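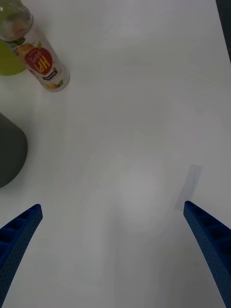
4.2 Grasping when the target is at the border of the wrist view

In the previous section the target object was placed in front of the gripper, and the wrist camera could see all of it from the first step. This condition is comfortable for the policy but it is not common on a real table. In this section we study the starting positions in which the target, or the objects close to it, are partly outside of the image. We use only the wrist camera. The overhead camera of the Pledomholm cell was switched off for these trials, and no depth signal was given to the policy.

Setup. The arm and the table are the same as in Section 4.1. The gripper carries the ribbed blue fingers from Banwood, which close on the object from both sides. We kept the fingers fully open at the start of every trial. The arm was moved to a start pose above the table, and then the objects were placed by hand following a printed layout. We prepared 31 layouts for training and a separate group of layouts for the test. In each test layout the target is a bottle, a cup or a small box, and it lies toward one side of the view. Other objects may touch it or may be partly hidden behind it. The bottles were always lying on their side, as a standing bottle could be hit by the fingers during the approach.

Figure 2 gives a start view of this kind. The bottle lies diagonally in the upper left, with the neck toward the corner. A green object and a gray object are only partly visible at the left border, and the middle of the table is free. A thin transparent strip lies near the tip of the right finger. Its contrast with the white surface is very low. We did not remove marks and small items of this type from the images, and we did not mask the fingers. Both are always seen by the policy in training, and we wanted the test to stay close to it.

Method. The base policy, called Preltetti in the rest of the paper, predicts a short sequence of gripper motions from the last two images. When the target is near the border, we observed that the first predicted sequence often goes down too early. The fingers then arrive at the table beside the object, and after this the object can leave the view completely. The policy has no memory longer than two images, so it can not come back.

To reduce this problem we add a centering phase before the grasp. A small network receives the same image as the policy and gives a point on the image plane, which is the estimated middle of the target. If this point is outside of a central window, the arm moves parallel to the table in the direction of the point, and the height is not changed. When the point is inside of the window for several images in a row, the control is given to Preltetti and the centering network is not used any more. The two networks do not share weights. We tried a shared encoder in an early version, but the training was less stable and we left this idea.

The labels for the centering network do not need additional manual work. For each successful demonstration we take the gripper position at the moment of closing and project it back into all the earlier images of the same demonstration. If the projected point falls outside of the image, it is moved to the nearest point of the border. In this way the network learns to give a direction also when it can see only a part of the object. The projection assumes that the object does not move before the contact. This is true for most of our demonstrations, but not for a bottle that rolls after a light touch, and we removed those sequences.

Comparison. We compare three conditions: the base policy alone, the base policy with the centering phase, and the base policy trained with additional random crops of the images. The last one is included since it is the usual and cheaper way to obtain robustness to position. Each condition was tested in 30 trials with the same order of layouts. A trial is counted as successful if the target is lifted from the table and stays in the gripper until the arm has returned to the start height.

Results. The base policy was successful in 18 trials. With random crops we could not see a clear change: some layouts became better and others became worse, and the kind of failure remained the same. With the centering phase there were 2 failures. In both of them the centering network selected a neighbor object which was larger in the image than the target. The lateral motion was then correct for the wrong object, and the policy grasped it without difficulty. This shows the main limit of the method. The centering network has no information about which object is wanted, other than what it learned from the demonstrations.

We also looked at the direction of the first motion. For the base policy, this direction was often toward the center of the image even if the center was only an empty part of the table. We think this comes from the demonstrations, where the operators usually positioned the gripper well before they started to record. Adding demonstrations with a poor starting position would be another solution, and it may be better than ours if the time of the operators is not a problem.

The cost of the centering phase is a longer trial. The lateral motion is slow because we limit the speed to avoid blur in the wrist image, and the check over several images adds a short wait before the descent. For targets that were already inside of the window only the wait remains. We did not try to make the descent and the centering at the same time. The Wróbel controller used here accepts a new motion only after the last one is completed, and a combined motion would require changes in the low-level software.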